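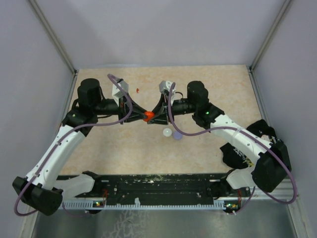 Bench enclosure, both arms over the tabletop.

2019-12-28

Ledger notebook, continued from the page with the coffee ring.

Quiet day, good for the reconciliation job. The Seltham node was behind again this morning. It had stopped at a block it didn't care for and sat there all night with 22 peers telling it to move along. Restarted it with the bigger cache setting. It caught up before lunch and has been smug in the logs ever since.

Ran the withdrawal batch against the test chain. 178 payouts in the file, 3 rejected. Two of those were my own doing: I pasted addresses out of a spreadsheet and the spreadsheet had helpfully capitalized the first letter. The checksum caught both, so well done checksum. The third was dust, an amount smaller than the fee it would take to send it. Our code tried to send it anyway, with real determination. Needs a floor. I set one in the config for now, but it ought to live in the wallet service where people can't edit it at midnight.

Fee estimates: Oltville is still quoting the old rate for anything marked "normal." I compared it with what the Lanico estimator gives and Lanico wanted over 4 times as much for the same transaction. One of them is looking at an empty mempool and the other is looking at a horror film. Sent one at each rate. The cheap one confirmed in the next block. The expensive one confirmed in the same block. Make of that what you like, I've made a note to stop defaulting to Lanico on weekends.

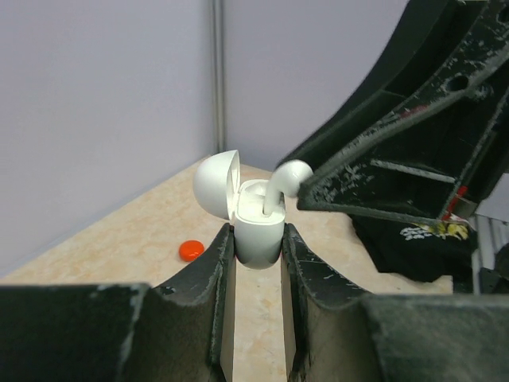 Cold storage next. The signing script still asks for the passphrase twice and then ignores the second answer, so you can type anything you want there. I typed something rude and it signed. Fixed, with a test this time. While in there I found the change output going back to the same address it came from. Works fine, terrible for privacy, and it has been like that since the Kadrić branch was merged. Left it alone until somebody besides me has read the patch.

Backup restore: seed words into a clean wallet, gap limit at the default, and the balance came up short. Mild panic, then tea. We'd skipped a long run of unused addresses during the load test and the scan gave up before reaching the funded ones. Raised the gap limit, rescanned, every coin present. Put the number in the restore instructions, on the first page, in capitals.

To do in January:
move the dust floor into the wallet service
get the change address patch reviewed
ask Oltville what they think "normal" means
find out why the Seltham box has its clock set to a time zone none of us live in

Node still synced at last look. Not touching it.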